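Samira Kanaan on writing Gerilness

12 Jan 2021
By Jacquet

I read Gerilness in two sittings and would have managed it in one if I hadn't had work in the morning. It's 461 pages of crime novel set in Andimstead, a harbor town where a retired coroner starts getting her own old case notes through the mail, and it has the best final chapter I've read in ages. So when Samira Kanaan said yes to a phone call, I had far too many questions written down!

She started the book in August, in a heat wave, with the blinds down. "I had the letters before I had anyone to send them to," she told me. "I wrote 5 of them straight off, and then I had to work out who would be frightened by them."

Her first draft ran long. She cut an entire subplot about the coroner's brother, and she still misses him. "He was funny, and the book needed some funny. But every time he walked in, the fear walked out." (I would happily read a short story about him, and I told her so.)

Her routine is strict – 2000 words before lunch, by hand, then typed up in the evening. "I can't read half of it back," she said, laughing. "Some of the best lines in Gerilness are me guessing at my own handwriting."

We talked about the ending too, and I'll be careful. She rewrote it 16 times. The killer stayed the same in every version, but who works it out first kept changing, and when you get there you'll see why that matters so much.

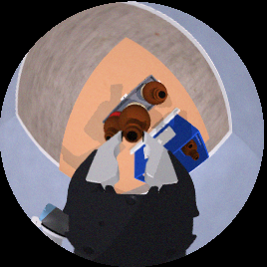
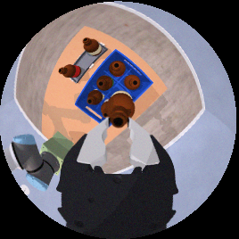
"I don't like a detective who is cleverer than the reader," she said. "I want you both to be in the same room, looking at the same letter, and I want you to get there half a page early and feel sick about it." That is exactly how it went for me – I put the book down and checked the front door.

The next one is called Flilluvia, and the coroner is back. Samira wouldn't tell me much, only that it opens with a flood and that the brother may get his chance after all.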